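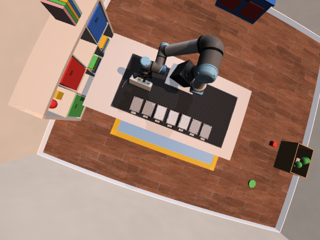 Chapter 7
Floors, Tables and Other Flat Surfaces

In this chapter you will learn
how a surface is chosen for the work done on it
how loads pass from a tabletop to the floor and from the floor to the building
why wood floors move and how builders allow for it
how to read a simple floor plan with a grid

7.1 The surfaces we work on

Most indoor work takes place on two surfaces. One is the floor, which holds up the people, the furniture and the stored goods. The other is a raised surface such as a bench, a desk or a counter. Chapter 6 dealt with walls and openings, which mainly have to stand up and keep weather out. A floor or a table has a different job. It has to stay flat while things are set down on it, dragged across it and dropped on it.

Flatness and levelness are often confused. A surface is flat when it has no humps or dips. It is level when all of it is at the same height. A ramp can be perfectly flat and not level. A tiled floor can be level from wall to wall and still have a low spot in the middle that holds water. In the exercises for this chapter you will check the two separately, first with a straightedge and then with a spirit level.

7.2 Dead load and live load

The weight of the floor itself is called the dead load. It does not change from day to day. Everything that comes and goes is the live load: people, chairs, boxes, a piano on moving day. Designers work out both and add them.

Take the reading room of the Uscombe library, which we will use throughout this chapter. The room has a plank floor laid over wood joists, with 24 joists in all. Before the shelves were moved in, the total weight of books was worked out at 3,154 pounds. Spread evenly over the room, that is a modest load. Placed along one wall – as the first plan proposed – it would have rested mostly on a few joists. The final plan turned the shelves so that each one crossed several joists, and the floor did not have to be strengthened.

The same idea applies to a table. A stack of paper in the center of a long tabletop bends it more than the same stack placed over a leg. A heavy item that must stay in one place, such as a vise, is normally fixed near a leg or near the edge rail.

7.3 Wood that moves

Wood takes up moisture from damp air and gives it off in dry air. As it does so, it swells and shrinks. Nearly all of this movement is across the grain. Along the length of a board the change is so small that builders usually ignore it.

A plank floor is therefore laid with a gap along the walls, hidden by the baseboard. Boards are also left in the room for several days before they are nailed down. At Coman, a mill building turned into offices, this step was skipped. The boards were laid in September and the heating was turned on soon afterward. By spring there were open joints in 19 places, most of them near the radiators. The repair took longer than the original work.

Finishes slow the movement but do not stop it. Oil, wax and varnish all let some moisture through, and the underside of a board is often left bare.

7.4 Planning with a grid

Before furniture is moved, it helps to draw the room on squared paper. Let each square stand for one foot. Draw the walls first, then the doors with the arc each one swings through, then the fixed items. Cut the movable pieces out of card at the same scale and slide them around. Leave a clear path at least three squares wide from each door.

Try this before going on to Section 7.5. The Tostico workshop measures 163 square feet and has one door. Choose a length and width that give this area as closely as you can in whole feet, and note how many square feet you are over or under. Then place a bench three feet by eight feet so that a person can stand on both long sides. Keep your drawing, as you will need it again when we look at lighting in Chapter 8.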